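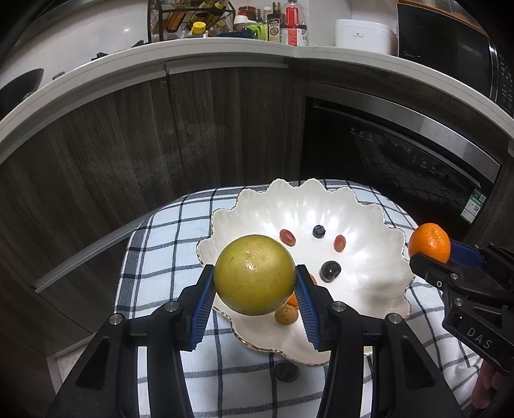 Setsuko Matsuda hat wenig Zeit, um vier muss sie wieder im Laden sein. Obst also. Obst auf dem Tisch, ihr Thema seit Jahren, seit den Kursen in Perkside.

»Die meisten nehmen zu viel«, sagt sie. »Äpfel, Bananen, Trauben obendrauf, fertig ist der Berg. Und unten fault es.« Bei ihr liegt wenig in der Schale. Was Gelbgrünes, zwei kleine rote Früchte, eine Heidelbeere, etwas Oranges. Dazu eine dunkle, fast schwarz. »Ohne die Dunkle sieht alles nach Kindergeburtstag aus.«

Die Schale: weiß, gewellter Rand, dünne Goldlinie. Von Nokden? Sie winkt ab. Flohmarkt im März, der Händler wollte 47 Euro, sie hat lange gehandelt. Wieviel am Ende, verrät sie nicht. »In die Spülmaschine darf die nie. Der Goldrand ist sonst weg, da können Sie zusehen.« Also von Hand, lauwarm, kein Scheuerschwamm.

Kratzer auf der Schale einer Zitrusfrucht stören sie nicht. »Im Gegenteil. Makellos kaufe ich nur, wenn Besuch kommt, und auch dann ungern.« Beeren wäscht sie erst kurz vorm Essen, das predigt sie auch im Kurs. Zitrus darf ruhig ein paar Tage draussen stehen, nicht neben der Heizung.

Und die Tischdecke, weiß mit dunklem Karo? Da wird sie kurz laut. »Bügeln! Alle fragen, ob ich bügle. Nein.« Falten dürfen bleiben. Karo verzeihe sowieso viel, auch Flecken, meint sie, Hauptsache der Stoff liegt gut über der Kante. Bei einer glatten weißen Decke wäre sie strenger.

Der nächste Kurs läuft wieder bei Zanaswood, Anmeldung vor Ort. Messer bitte selbst mitbrigen. Dann klingelt ihr Telefon, und sie ist schon im Flur.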